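Re: [nokach-users] Grasp planner picks the wrong approach on thin parts

Annatjie Mkhize wrote on 17 Sep 2022:
> Our Flarkness build keeps choosing a top-down grasp on anything standing on edge. Is there a flag for this, or do I have to filter the candidates myself?

Hi Annatjie,

You'll have to filter them yourself, I'm afraid! I hit the same thing on our burger rack. The wrist view of the patty is what sorted me out, as the fingers come down either side of it and there's clear plastic right alongside, so the approach angle matters heaps.

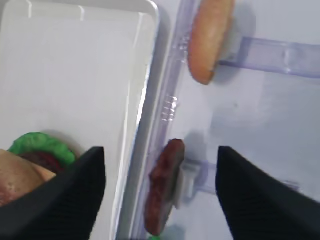 What I changed

I threw out every candidate whose closing axis was more than 3 degrees off the part's thin direction, which took us from 2,180 down to 208. Then I ranked what was left by clearance to the holder – the rails and holders are modelled as boxes, by the way, because depth on clear plastic is rubbish.
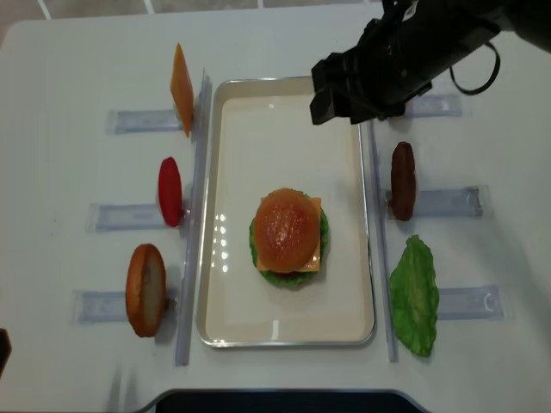
The lettuce still gets its own rule, seeing as it lies flatter than the patty does. I've put both filters in the Vergara branch if you want to have a play. Colour thresholds are in a separate file, so don't go looking for them there.

Cheers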